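Household Water Storage: Notes Following the March Interruption

The municipal supply to the Nostitz district was interrupted in March for the replacement of a valve chamber. Notice was given by letter to 537 households. The letter stated the hours of the work and advised residents to keep water on hand, but it did not say how much, or in what, or where it should be kept. Several neighbors have since asked me to set down the arrangements used in our building, and this post is intended to answer them.

The first matter is quantity. Our household consists of two adults, and we plan on four liters per person per day for drinking and simple cooking. Water for flushing and for washing floors is kept separately and is not included in that figure. Households with infants, or with anyone who takes medicine that causes thirst, should plan on more. My neighbor Remedios Ortuño keeps double our amount, having once spent a long summer weekend without supply in a fourth-floor apartment, and I would not argue with her.

The second matter is the container. It should be made for drinking water and should be marked as such by the manufacturer. A container that has held fuel, cleaning fluid or garden chemicals must never be used, however well it has been rinsed. Large drums are economical but cannot be carried upstairs when full, and for apartment residents the ordinary jerry can remains the sensible choice.

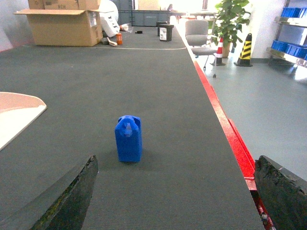 A blue jerry can with a molded handle and a capped spout.

Before first use, each can should be washed with dish soap, rinsed until no suds remain, and left open to dry. We then fill directly from the kitchen tap, leaving very little air at the top, and close the cap by hand. Each can receives a paper label with the month of filling. We replace the water every six months and use the old water on the balcony plants.

Taste is a frequent complaint. Stored tap water often seems flat, and this does not by itself mean that it has spoiled. Pouring it back and forth between two clean jugs will improve it considerably. Water that is cloudy, or that smells of anything at all, should go down the drain.

On location, the building association has published a short rule, drafted by Nektarios Lazaridis and adopted without objection. Water may be stored in the basement lockers but not in the passage leading to them, and not on the stair landings. The rule was occasioned by a complaint concerning locker 2, the particulars of which have been settled. Residents are reminded that the lockers on the north side share a wall with the boiler room and are too warm for this purpose from October onward. A bedroom closet is preferable. The cans should stand away from paint, solvents and gasoline, whose odors can pass through plastic over time. 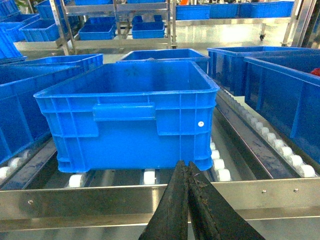 The remaining supplies call for less care but should be kept together, and in our case they occupy the floor of the hall closet. They include a hand-crank radio, a flashlight, a funnel, a clean length of hose, paper cups and a printed list of telephone numbers. An open-topped plastic crate with thick rims and a proper grip set into the side, like the blue one shown, is well suited to the task. Cardboard boxes are to be avoided on any floor that may become damp. Our own crate was purchased at the Tzanetos hardware store on the corner, where Virkent and Badel models were both in stock. We chose the Badel for its height, as it fits beneath our lowest shelf.

One correction to my earlier post is required. I wrote that the public tap behind the school would be open during any interruption. The district office has informed me that it is fed by the same main and was dry for the whole of the March work. The tap at the cemetery gate is on a separate line - it was running throughout - but it closes with the gate at 6 p.m.

The second phase of the work will affect the streets below the market, and the letters for that phase have not yet been sent. Residents there may wish to fill their cans now.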